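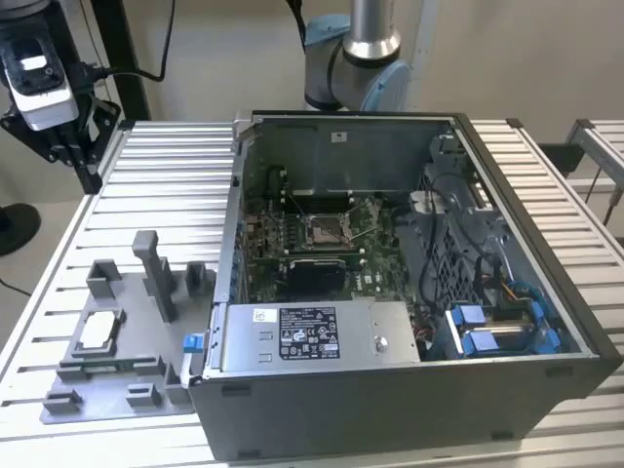
Parents > School mornings > Drop-off FAQ

Drop-off line and first bell - your questions
By Kusum Sisodia, November 19, 2020

We use cookies to remember your settings. OK / Manage

Quick one this week, typing between meetings. Most of these came in by email, a few got asked through car windows. Will add more when I get to them.

What time can I drop off?
Doors open at 7:40. Not before. Staff aren't outside yet and kids end up standing by the bike racks in the cold. First bell 8:05.

Which entrance?
Kindergarten through second, the Kaller Street side. Third and up, the big loop off Stevens. Siblings can all go to the younger one's door, no need to drive around twice.

Can I get out and help with the car seat?
Kindergarten and first grade, stay in the car please, a teacher will unbuckle. If your seat has a tricky buckle (we've met a few) practice at home over the weekend. Or pull into one of the 6 short-stay spots and walk your kid up. Those are for ten minutes tops.

My son screams every single morning. Am I doing something wrong?
No. Really common, esp. after a long weekend. Short goodbye, same words every day, then go. Hanging around the door makes it longer for most kids. If you want to know how he's doing, call the office after 9 and someone will go look. Florêncio Gouveia in room 2 has had a lot of criers over the years and is happy to talk on the phone.

Can she bring a stuffed animal?
One, small, lives in the backpack during class. Label it. We still have a rabbit from March and no idea who it belongs to.

What about breakfast in the car?
Up to you, but finish it before the door opens. Wipe hands. Teachers are getting a lot of syrup.

We're running late, what now?
After 8:05 the side doors lock. Park, walk in together through the front, sign the sheet. Don't drop and drive off, we need to see a grown-up. A late slip isn't a punishment, it's so lunch count comes out right.

Do I need the Tetinix app?
Only for bus changes and early pickup. Absences can go through it too or just leave a message at extension 221, whichever. Please dont do both, we end up calling you back for nothing.

Grandpa is doing pickup Friday. Ok?
Fine if he's on your list and has ID. Not on the list - add him by noon that day. We can't take a name over the phone from the person who is picking up. Yes even if your child runs over and hugs him.

Is the line always this slow?
Mondays and rain, yes. Helps a lot if you pull ALL the way forward before stopping. Backpack on lap, coat already on, goodbye said at the stop sign. Please no left turns out of the loop, the Trosotby bus needs that lane.

Lost mitten / lunchbox / one shoe?
Blue bin outside the gym. Feels like 1,000 mittens in there. Gets emptied before winter break, so come dig.

Can the dog ride along?
Sure, window up on the school side. Some of the little ones are scared and some of them climb right in.

Who do I ask about after-school care?
Seperate office, seperate form. I have paper copies at the front desk, ask for the yellow one.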